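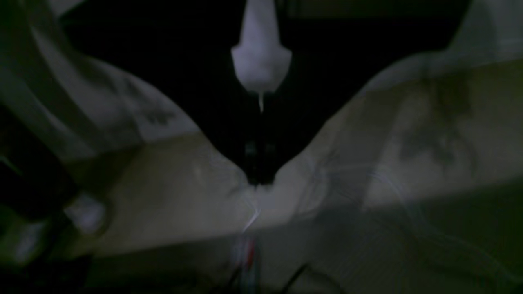 Section 3: Sorting the cable box and bagging it up

OK, so you've got the drawer emptied out and the fabric bags washed (if you skipped that, go back to Section 2, I'll wait). Now for the part I like best, which is getting all those cords and loose bits of wire into bags you can live with. I do mine on a Monday evening with the radio on, and it takes me about 2 hours, tea included.

What you need

One Bralberg storage bag per kind of cable
A roll of soft ties (I use the Atia ones, any soft kind will do)
A marker and some paper tags
An old sheet or pillowcase to work on

Steps

1. Spread the sheet out on the bed or the floor. Don't bother ironing it, a few folds are fine, but do pick a pale one. Thin black cords vanish on a dark blanket, and I've lost more than one that way!

2. Unplug everything. I mean everything, including the little power supply you think is dead.

3. Pull the cords apart by hand, starting from the plug end. If you hit a knot, open it up with your fingers and work the loop loose. Please don't yank.

Caution: thin colored wires (the red, blue and white sort that come bundled together) are much easier to break than a normal power cord. Hold them by the connector whenever you can. If you see bare metal anywhere, that one goes in the recycling pile.

4. Sort into piles. Mine are power, phone, sound, and "ask Mieke." That last one is for Mieke Meijer, my neighbor, who can tell a printer cable from a scanner cable across a room. You'll want your own version of this pile.

5. Coil each cord loosely, as wide as your hand, and put one tie on it. Two ties if it's a long one. Leave the thick dark cables in bigger loops, they hate being bent tight.

6. Write the tag before the cord goes in the bag. I always think I'll remember and then it's September and I'm holding a gray thing with a square end.

7. Lay the bag flat, fold the top edge back, and set the coils in with the heavy boxy parts at the bottom. Then pull the fabric up around them and close it.

Note: if you have the older Segers bag with the drawstring, tie it in a bow. The string frays if you knot it, and loose threads get caught in the plugs.

8. Hang the bags or stand them in the drawer, whichever you picked back in Section 1. Tags facing out!

If it won't all fit

Mine didn't, the first time. I went through the power pile again and found 3 chargers for phones I no longer own, plus a cord from my old Flasetti lamp that I bought in 2000 and gave away ages ago. Out they went. If the bag still bulges, split the pile over two bags and put the same word on both tags.

Next up is Section 4, the batteries.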